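홈 | 강의 자료 | 교재 미리보기 | 용어집 | 문의

제6장 공모전은 무엇을 고르는가

사진 공모전의 안내문은 대개 비슷한 약속을 한다. 이름 없는 작가를 찾아내고, 새로운 시선을 소개하며, 공정한 심사를 거쳐 전시의 기회를 준다는 것이다. 이 장은 그 약속을 곧이곧대로 받아들이지 않는 데서 출발한다. 심사위원이 부정직하다고 보는 것은 아니다. 다만 심사라는 절차가 사진에 무엇을 요구하는지, 그 요구에 맞지 않는 사진은 어디로 가는지를 따져 보려고 한다.

먼저 응모의 형식을 보자. 피르카우(Pirkau) 사진상은 한 사람에게 연작 22점을 내게 하고, 1차 심사에서는 그 가운데 6점만 화면에 띄운다. 어느 6점을 보여 줄지는 응모자가 정한다. 주최 측은 이를 작가의 편집권을 존중하는 방식이라고 설명한다. 그러나 연작의 호흡은 앞뒤 사진의 간격과 반복에서 생기는데, 그것을 덜어 낸 6점에 같은 힘이 남아 있으리라고 믿을 근거는 별로 없다. 응모자들도 이 사정을 안다. 그래서 처음부터 한 장씩 떼어 놓아도 강해 보이는 사진을 찍게 된다. 심사의 규칙이 촬영 단계에까지 들어와 있는 셈이다.

로카우(Lokau) 비엔날레의 신진 부문은 다른 길을 택했다. 작품 설명을 모두 가리고 사진만 심사한 것이다. 편견을 없앤다는 취지였지만 결과는 미심쩍다. 선정작 목록을 보면 설명이 없어도 금방 읽히는 사진, 곧 색이 뚜렷하고 중심이 분명한 사진으로 기울어 있다. 설명을 가리면 작가의 이력은 보이지 않게 된다. 그렇다고 심사위원의 취향까지 가려지지는 않는다. 취향은 오히려 다른 단서가 없을 때 더 크게 작용할 수 있으며, 이 점은 제2절에서 자세히 다룬다.
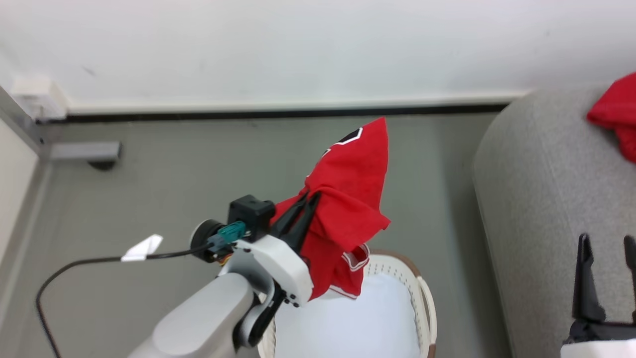
그림 6-1. 검은 두 손가락 집게에 물린 붉은 저지.

다음으로 전시의 문제가 있다. 수상작은 벽에 걸리고, 벽에 걸린 사진은 수상할 만했던 것으로 보인다. 이 순환은 생각보다 단단하다. 카롱(Caron) 갤러리의 공모 기획전은 해마다 ‘발견’이라는 말을 제목에 넣었는데, 도록의 약력을 읽어 보면 선정 작가 상당수가 이미 다른 공모전의 수상자였다. 한 심사가 다른 심사의 근거가 된 것이다. 이런 경우 발견이라는 말은 누구에게 새로웠다는 뜻인가? 갤러리에 처음 걸렸다는 뜻이라면 틀린 말은 아니지만, 홍보문이 약속한 것에 비하면 매우 좁다.

관객 투표도 자주 대안으로 제시된다. 쿤덜브리지(Cundulbridge) 사진 축제는 온라인 투표를 도입하면서 심사의 민주화를 내세웠다. 투표에서는 아는 사람이 많은 응모자가 유리하고, 작은 화면에서 눈에 띄는 사진이 유리하다. 전문가의 편향이 다른 편향으로 바뀌었을 뿐 사라졌다고 볼 이유는 없다. 게다가 집계 방식이 공개되지 않았으므로, 연구자가 확인할 수 있는 것은 최종 순위뿐이다.

반론도 있다. 공모전이 없었다면 첫 전시를 열지 못했을 작가가 분명히 있고, 참가비가 없는 공모전은 화랑의 인맥보다 훨씬 넓은 문을 열어 둔다. 필자들도 이를 부정하지 않는다. 다만 성공 사례는 기록에 남고 탈락 사례는 거의 남지 않는다는 점을 감안해야 한다. 수상자의 회고만 모아 제도의 효과를 말하는 글이 많은데, 그런 글은 자료로 쓰되 증거로 쓰지는 말아야 한다.

이 장은 2개의 절로 이루어진다. 제1절에서는 응모 요강을 하나의 텍스트로 읽는 방법을 익힌다. 분량, 파일 규격, 저작권 조항, 참가비 같은 항목이 어떤 작업을 끌어들이고 어떤 작업을 밀어내는지 살핀다. 제2절에서는 심사평을 다룬다. ‘진정성’, ‘독창적 시선’, ‘울림’ 같은 낱말이 어떤 사진 앞에서 쓰이는지 모아 보고, 그 낱말을 다른 수상작의 심사평과 바꾸어도 글이 성립하는지 시험한다.

읽기 전에 해 볼 일

최근의 사진 공모전 요강을 하나 골라 저작권 조항을 찾아 옮겨 적는다. 주최 측이 수상작과 탈락작을 각각 어디까지 사용할 수 있는지 구분해 보고, 조항이 모호하면 모호한 대목에 밑줄을 긋는다. 적은 내용은 제1절의 토론에서 사용한다.

관련 항목
- 제5장 도록의 문장들
- 제6장 제1절 응모 요강 읽기
- 제6장 제2절 심사평의 어휘
- 제7장 큐레이터의 선택과 배제
- 부록: 저작권 조항 비교표

문의: 교재 편집부 | 무단 전재 금지 | 맨 위로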